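Correia Textile Care
August

Correia Textile Care is sharing guidance this week on storing heavy knitwear through the warmer months. The advice below comes from our workroom in Vandico and applies to household wardrobes of any size. (Thread)

Wash or air every garment before it goes away. Body oils and food marks that cannot be seen in August will often show as yellowing by the time the garment is wanted again, and they attract moths and carpet beetles.

Dry flat, away from direct sun. A heavy jumper should be left for 48 hours after washing, and turned once. Cuffs and hems hold moisture longest and should be checked by hand before folding.

Do not hang knitwear for seasonal storage. The weight of the garment pulls at the shoulders and lengthens the body — a change that is difficult to reverse at home. Fold it, and place the heaviest pieces at the bottom of the stack.
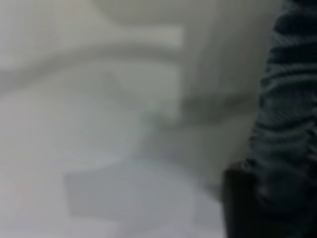
Ribbed knits need a little more care than plain ones. The ridges spring back well after light folding, but they can set unevenly if the garment is pressed under weight for months. Dark fabric with a ridged surface, such as the navy to charcoal shade shown, also gives lint and dust more places to settle. Where the ridges bend and bunch together, smooth them lightly with the palm before storage and brush along the rib, never across it.

Limit each stack to what can be lifted out in one movement. If the bottom garment has to be dragged free, the stack is too tall for the shelf.

Choose breathable storage. Cotton bags and lidded boxes with some airflow are suitable. Sealed plastic is acceptable for short periods only, and the garment must be completely dry.

Cedar and lavender may discourage moths but will not deal with an existing problem. If holes or larvae are found, isolate the garment and inspect everything stored beside it.

Our Pandik and Brolora counters are accepting knitwear for cleaning and minor repair until the end of the month. There is a limit of 2 bags per household. Please empty all pockets and remove brooches or pins before drop-off.

Last season our workroom repaired 339 knitted garments. The most common faults were pulled cuffs and small holes near the hem. Both are simpler to mend when they are brought in early.

Counter hours are unchanged. On Saturday, both locations close at 2 p.m. Questions about a particular fibre or colour may be left in the replies, and our workroom staff will respond during business hours.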